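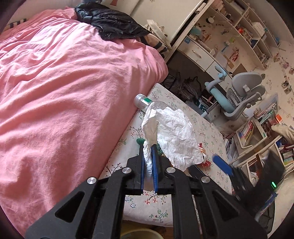
Rernska wanted to know, after reading the November report, whether a soft-pad gripper could really cope with the flimsy stuff people leave lying about at home, or whether we were only showing off with bottles and boxes. It was a fair question and it ended up shaping most of this quarter's work on Irkel, so thank you for it!

Short version first. We now have over 1000 recorded grasps with the hand-held units, we've tried both sets of finger pads in real rooms, and tissue has gone from the thing we avoided to the thing we practise on most. It's a lovely test object. It weighs next to nothing, it never has the same shape twice, and if the fingers close a little too low you take the cloth underneath along with it.

What we compared

The Zomow pads are the softer of the two, blue, and wrap a bit around whatever they touch. The Vlachopoulos pads are firmer and ridged. Both fit the same black hand-held body, so the only thing changing between runs is the surface that meets the object. We had planned to test the Vlachopoulos fingers as a complete set, linkage and all, but the linkage bound up when fully open and we sent it back. A replacement is on its way.

For the tissue runs we did 103 grasps with each pad, in bedrooms and at kitchen tables, always with whatever else was already there left in place. The Zomow pads missed or dropped the tissue 18 times. The Vlachopoulos pads did rather worse, mostly by pushing the sheet along the table before getting hold of it. On bottles and jars the order flips: the ridges bite nicely on a screw cap and the soft pads sometimes roll off a bottle lying on its side.

I was surprised by how much the tablecloth matters. On a bare desk the tissue slides ahead of the fingers and bunches up, which can even help. On cloth it stays put, but the cloth lifts too if you come in steeply. We've started approaching at a flatter angle and closing more slowly over the last bit of travel, and that alone improved things more than swapping pads did. I'd like to measure it properly next quarter.

Clutter

Moving out of the workshop was the best decision we made. A bed with a creased duvet, shelves full of books and toys, a patterned cloth with small flowers all over it — the camera has to find a white wad of tissue against all that, and the first version of our hand-tracking lost its place whenever a large plain area such as a wardrobe door filled most of the picture. The newer controller software holds on much better. It still drifts when somebody swings the gripper round quickly, so we now ask people to move at the pace they'd use to carry a full cup.

Printed fabric turned out to be good for tracking, by the way. All those little motifs give it plenty to lock on to.

Wear and small repairs

Pads are changed after every 20 sessions. The soft ones pick up lint and start to go shiny at the tips, and grip on thin plastic suffers before you can see any damage. The ridged ones last longer but collect tissue fluff in the grooves, and an old toothbrush gets it out. One body came back with a loose cap on the top edge; it has been tightened and marked, and I've added caps to the checks we do before going out.

Costs

Within budget. We underspent on travel and overspent on pads. I'd like to move the travel money across if you agree.

Next quarter

Socks, carrier bags and hair bobbles are next on the list, along with more tissue. We'll repeat the bottle runs with the Vlachopoulos pads on the replacement linkage, and try a mixed pair, one soft finger and one ridged. That last idea came up over lunch and may be silly, but it takes ten minutes to fit and I really want to see it go. The two arms are still booked for the end of the quarter, and the plan is to play back the best tissue grasps on both.

Still waiting on: the second charger, and a decision about where the recordings are to be stored.

Comments (4)

Reader
Did you try the Zomow pads after wiping them with a damp cloth? Ours got a lot of their grip back that way and we stretched the change interval quite a bit.

Project author
We haven't, but we will on Wednesday. Plain water or something stronger?

Reader
Plain water. Let them dry fully or tissue sticks to them and you'll think the grip is marvellous.

Guest
Would love to see the drops split by cloth and bare table. Is that in the full results?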